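Stidus group teaches its robots to whisk, one kitchen at a time

A research team at Stidus says it has a cheaper way to teach a robot arm to whisk: leave the robot out of it until the end.
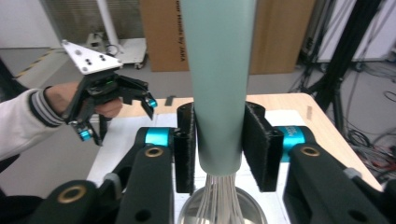 No arm required

Under the method, called Kikelico, people do the chores themselves while holding gripper tools, one in each hand if the job calls for it. A whisk in a steel bowl is a typical assignment. The motions are recorded and used to train a policy, and only then does a robot get a turn.

The group collected 1442 demonstrations of kitchen tasks, 318 of them whisking, which must be some kind of departmental record for stirring. A two-armed robot trained on the full set finished 10 more whisking trials out of every hundred than one trained on the same hours of remote-controlled driving. The gain on pouring was smaller. On folding a dish towel there was none, and the paper spends a single sentence on the matter.

Speed was the bigger win. Collectors got through a demonstration in well under half the time it took the remote operators, who had to squint at a screen and wait for the arm to catch up.

Eggs remain a problem. The trained robot whisks happily but has no firm opinion on when to stop, and the Vasconcelos test kitchen, which hosted the trials in June, has asked for a timer.

The team plans to release its recordings through the Funau archive and wants to pass 3000 demonstrations before it tries anything involving hot oil. Towels will be revisited.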